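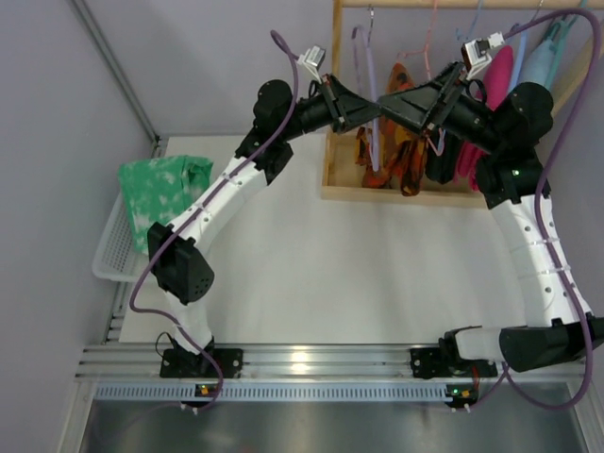

Figure 3. The small wooden clothes rack and white tabletop.

4. From the basket to the rack

4.1 What was recorded

The diary study took in 109 households, all in the Benmoussa blocks or in the older streets of Andov behind them. Each household kept a laundry diary through February. An entry was written every time clean clothes were taken out of a basket, bag or tub and put somewhere else, whatever that somewhere was. We asked for the time of day, the container, the kinds of items, the place they went to, and whether a hanger was used. We did not ask for weights or for the number of garments. An earlier trial by Hanne Bjarnason had shown that people stopped filling in the form when they had to count socks.

The diaries gave 787 usable entries. An entry was dropped if the place was left blank or if two members of a household had written up the same basket. Ayman Hajji and Essam Kabbaj coded the entries separately and settled their differences by going back to the household, by telephone where possible.

The word "rack" needs some care. In the diaries it covers the folding airer that stands in a bath or on a balcony as well as the open clothes rack with a rail that takes hangers. The two do different work. Cloth is laid over an airer, and the airer is folded away when the cloth is dry. An open rack stays where it is and usually serves as storage. In this section "rack" means only the second kind, and the first is called an airer. Figure 3 shows a rack of the second kind in a small size. Racks in the Andov homes were of wood or metal, and they differed a good deal in height.

4.2 The waiting heap

In most homes the washing did not go straight from the line or the airer to its place. It spent time in a basket first. Respondents had several words for this stage, and the most common translates as "waiting." A waiting basket is clean but not finished. It is carried into a bedroom or left beside the sofa, and things are pulled out of it as they are needed. In some homes the basket never became empty between one wash and the next, and the respondents were clear that they did not see this as a failing. One woman wrote at 6:40 in the morning that she had "put away" two school shirts by handing them to the children.

How clothes lie in the basket matters to what happens next. Shirts placed flat can be lifted one at a time, by the collar or the shoulders, and put on a hanger with little handling. A heap has to be opened up before anyone can tell what is in it. The person takes hold of whatever part of the cloth is on top, lifts, finds that a sleeve or a hem is caught under something else, and either pulls or puts it back and starts from another side. Abdelghani Naciri, who made the home visits, noted that people rarely looked for an edge before the first lift. They took hold of the middle of the cloth and looked for the edge once it was in the air.

Printed cloth made this harder in one respect and easier in another. A bold pattern is simple to pick out from a mixed basket, and respondents often named such items first when asked what was in theirs. The same pattern hides the seams. With a plain shirt the neckline shows as a line or a shadow, while on a busy print it can be lost among the colors until the cloth is opened out.

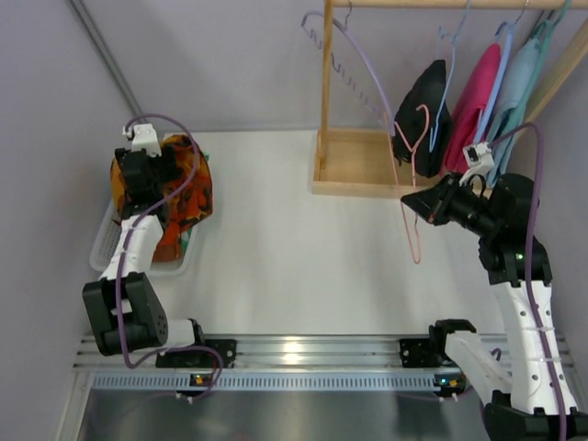

The hanger also has to be got ready, and people did this at different points. Some took the hanger in one hand before touching the basket and kept it there while they pulled the garment free with the other. Others freed the garment, shook it, laid it over an arm or a chair back, and only then reached for a hanger. We call these hanger-first and garment-first. The diary form had no box for this, so the distinction rests on the home visits alone and should be read with that in mind.

Hanger-first seems to suit light garments with a wide neck. The garment can be drawn over the hanger from below, or one shoulder can be slipped on while it is still partly in the basket. With a heavy garment the method tends to fail, because one hand cannot hold the whole weight clear. Garment-first needs a surface nearby. In small rooms the surface was nearly always the bed, and a bed already covered with folded things sent people back to hanger-first whether they liked it or not.

4.3 Hangers

Thin wire hangers were common in the homes we visited. They take up little room on a rail and are light, and many had come into the house with something else and been kept. They bend, and a bent hanger is hard to seat, since the hook no longer sits above the middle of the shoulders. Coated ones hold cloth better than bare wire. Several respondents kept certain colors for certain people, and one kept a single color for clothes that still had to be ironed. Wide molded hangers were kept for coats and were seldom moved from them.

Households were also asked where the unused hangers were kept. The usual answer was on the rail, among the clothes. Fewer had a hook behind the door or a box on the floor. Hangers kept in a box tangle with each other, and in the visits the time spent separating them was often longer than the time spent on the garment. Ashraf Hajji has suggested that this alone may explain why some households with plenty of hangers fold nearly everything. We think it is a part of the explanation, but the diaries cannot show it.

4.4 Distance between basket and rack

Of the 787 entries, 219 recorded the use of at least one hanger. We had expected these to come mainly from homes with a large wardrobe. The stronger link was with where the basket was set down. When it stood within reach of the rack, so that a person could turn from one to the other without walking, hangers were used far more often than when it stood across the room or in the hall. This held for both racks and closed wardrobes, though doors weakened it.

Height played a smaller part than respondents supposed. Many said they would hang more if the basket were raised, and a few had put theirs on a stool. In the visits a basket on a stool was emptied more tidily, with fewer pieces falling on the floor, but the share of items that ended up on hangers hardly changed.

Entries from rooms shared by three or more people are treated separately in Section 5, where the question of who empties the basket is taken up.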